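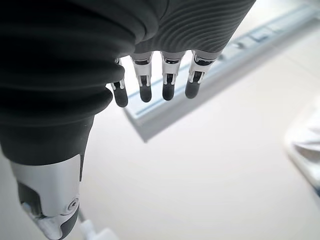 My sister-in-law has been sending me links to the Flillow program since November, and last week I gave in and sat through the whole free webinar. For anyone who hasn't run into it, Flillow is a supplement and coaching plan for people with joint pain. The claim is that most stiffness in the hands comes from "stored load" in the connective tissue, which their powder flushes out over 89 days. I have had sore knuckles for years, so I'm the target customer. My trouble started with the phrase "your fingers are just hinges." A hinge is what you see in those four robot fingers, silver metal joints with little pins and dark slots in them, and if mine were built like that I'd buy a can of oil and be done. I have cartilage and tendons and a family history instead.

The webinar is hosted by Hélène Marchand, who is introduced as a "mobility researcher." I looked for the research. There's a book, there's a podcast, and there's a page on the Flillow site saying that 546 people took part in a study. It doesn't say who ran it, or what anybody was given, or whether there was a group that got plain flour in a scoop. It says they "reported feeling looser." I report feeling looser after a hot shower.

Then the price. The starter kit is $209, and you don't hear that number until the fiftieth minute, after the story about the pianist. The coaching is extra. If you close the tab, you get an email from Yevdokiia Koval, "your personal joint advocate," who wants to know what's holding you back. I wrote and asked her for the name of the journal. She sent me a coupon.

I did ask my own doctor about it. She read the label off my phone and said it was mostly turmeric and collagen, probably harmless at that dose, and that I should tell her before taking it because of my blood thinner. The webinar never mentioned blood thinners. It has 3,000 likes.

What do I do for my hands? Warm water in the morning, the putty exercises from the therapist, and the wider pen grips. Some weeks it helps and some weeks I can't open the jelly. I don't have a theory about why.

If you've tried Flillow and feel better, fine, I'm glad. Tell me what else you changed that month, though. My sister-in-law also quit her warehouse job in the same stretch, and she gives the powder all the credit.

Recent posts
The Duda posture strap, six weeks on
What a "detox" foot pad looks like if you just add tap water
Reading the small print on Rorkus sleep drops
My mother's hip and the waiting list
Futholm magnetic bracelets: a refund story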